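Akatlow (the dish)

Akatlow is a thick corn and squash porridge from the town of Skalton, eaten warm with a spoonful of something sour on top. I've been making it for years, so forgive me if this entry wanders a bit – I know a proper encyclopedia would keep me out of it!

Name and origin

The oldest written recipe I know of is from 1869, in a household notebook kept by the Sepúlveda family. It gives no amounts at all, just "corn, squash, enough water," and the name is spelled two ways on the same page. Skalton had 845 people back then and it has over 4000 now, and I'd bet most of them grew up on the stuff (my neighbors certainly did).

Ingredients

You need coarse white cornmeal, a dry orange squash, salt, and a little lard or oil. Squash with a lot of water in it makes the pot runny, and then you're stirring until bedtime. Some cooks add sage. I add cumin, and I've been told off for it more than once.

Preparation

The squash is roasted whole, scooped out and mashed, then beaten into the cornmeal while it simmers. Abelardo Espinoza taught me to let the pot sit covered for a while before serving, and I can't go back to eating it straight off the stove. Leftovers set firm overnight, so you can slice them and fry them in a dry pan – my favorite part by far.

Variations

There are two main styles. The Skalton one is plain and salty, and the one from Fasthorpe, over the hill, has molasses stirred in and gets served for dessert, which still feels wrong to me, but my kids love it.

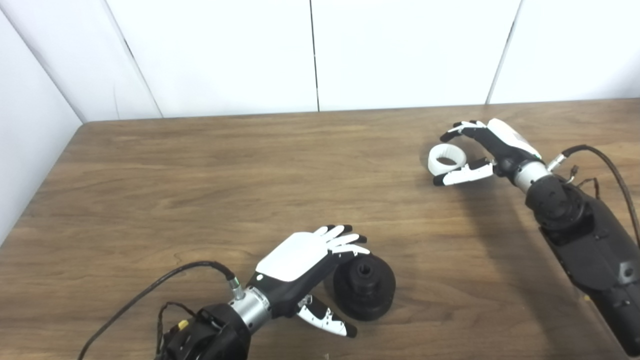 This page was last changed on Saturday, July 27, 2019.

Serving

The usual topping is pickled onion or thick sour milk. In June, when last year's squash has run out, people use carrots and call it akatlow anyway. It's paler and a bit sweet, and I'd go heavy on the onion with that one.

See also: Corn porridge, Fried mush, Winter squash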